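# Two Arms and a Table: The October Open Day at Tradirell

A robot arm is a machine with joints. Each joint has a motor that turns it. A joint also has a sensor, a small part that measures how far the joint has turned. A computer reads the sensors and tells the motors what to do next.

At the open day, visitors aged 9 and up watched a robot with two arms. Pauline Wainwright ran the demonstration, and Huệ Tôn answered questions at the side of the room. The job was fruit handling. It sounds easy. For a machine it is a long list of small problems.

## Hands with two fingers

The hand at the end of an arm is called a gripper. These grippers have two fingers that move toward each other and apart again. They have no thumb and no palm. To pick something up, the gripper opens, moves until the object is between its fingers, and closes.
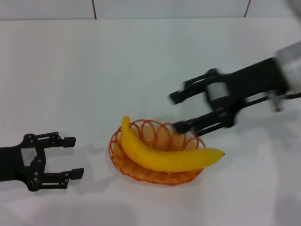 A banana is curved, so the computer has to choose a good place to hold it. Near the middle, the weight on each side is close to equal, and the fruit is less likely to tip. At one end, it may swing or slip. The computer must also know how high the fruit is above the table. If the gripper goes too low, a finger can hit the basket.

Squeezing is the next problem. A firm squeeze will bruise a banana. A weak one will drop it. The motors can be told to stop pushing once they reach a set limit -- a bit like deciding how hard to hold an egg.

## Why two arms?

One arm can do many jobs alone. With two, one can hold a basket still while the other works on the fruit. The computer has to plan both paths together so the arms do not bump into each other.

## How does it learn?

Some robots follow steps that a person typed in. Others learn from examples. A person guides the arms through a job many times, and the computer stores each try. Huệ Tôn told visitors that the fruit job had 573 stored tries so far, and that 69 of them used a banana.

## Words to know

- **Gripper:** the part of a robot that holds things
- **Joint:** a place where the arm bends or turns
- **Sensor:** a part that measures something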